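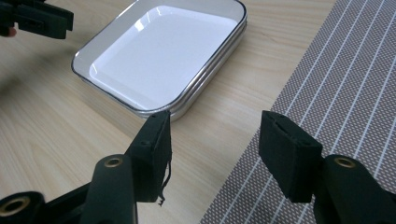 **Orlando Quispe** wrote:

The Dukberg has changed its breakfast terms again, and members booking for the championships in January should read the confirmation letter before paying the deposit. Breakfast is included for 2 persons per room. Any third or fourth occupant, including a child on a folding bed, is charged separately at the desk on departure. My family was charged on all mornings of our stay, including the one on which we left before the dining room opened. The desk declined to remove the charge.

---

**hallkeeper_73** wrote:

I am sorry to read of Mr Quispe's difficulty, but the term is not new. It appeared in the letter I received for the previous championships, on the second page, under "Additional guests". I would ask members to distinguish between a charge that is unwelcome and a charge that was not disclosed.

The conduct of the desk is another matter. A guest who has left before service begins should not pay for the meal.

---

**Orlando Quispe** wrote:

My letter had one page. I booked through Zirent and it is possible that the second page was not passed on. I have asked them for a copy of whatever the hotel supplied.

---

**reelmother** wrote:

We also booked through Zirent and received one page.

May I put in a word for the Kohlhase, on the other side of the station? We stayed there with three dancers, two grandparents and more luggage than I care to recall. One dress bag was left in the taxi. The night porter telephoned the taxi firm, obtained the driver's number and had the bag at reception before we came down in the morning. He would not accept anything for his trouble. I have written to the manager to commend him.

The rooms are small and the lift is slow. Families who need space for wigs and dresses should ask for a corner room on the courtyard side.

---

**hallkeeper_73** wrote:

The Kohlhase is a pleasant house, but I cannot agree that it is suitable for competitors. It is 24 minutes on foot from the venue, and the tram does not run early enough for the under-eights. The Dukberg adjoins the hall. For most families that outweighs a disputed breakfast.

---

**reelmother** wrote:

It took us far less than 24 minutes, with a pushchair. Perhaps you went by the main road. The footpath behind the station is lit and comes out at the side entrance of the hall.

---

**D. at Dollero** wrote:

I reply on behalf of Dollero Group Travel, which holds an allocation of rooms at the Dukberg for this event. For bookings made through us, breakfast for additional guests may be paid in advance, and mornings not required may be struck off up to 8 days before arrival. We are not able to amend bookings made with other agents.

---

**Moderator** wrote:

Trade members are reminded that offers belong in the Notices section. The post above has been left in place as it answers a point raised here. Please do not reply to it with booking enquiries.

---

**Orlando Quispe** wrote:

Zirent replied on 4 Oct 2019. They confirm that the second page was held on their system and was not sent to us, and they have refunded the charge for the morning of departure. The remaining mornings stand. I consider this a partial remedy and have asked for the matter to be reviewed.

I withdraw my statement that the hotel had changed its terms. My opinion of the desk is unaltered.

---

**reelmother** wrote:

Would you kindly say which department at Zirent dealt with it? I have sent two messages through the general form and have had only the automatic acknowledgement.

---

**Orlando Quispe** wrote:

Guest Accounts. Please quote the hotel's reference as well as the agent's, as they could not find our stay without it.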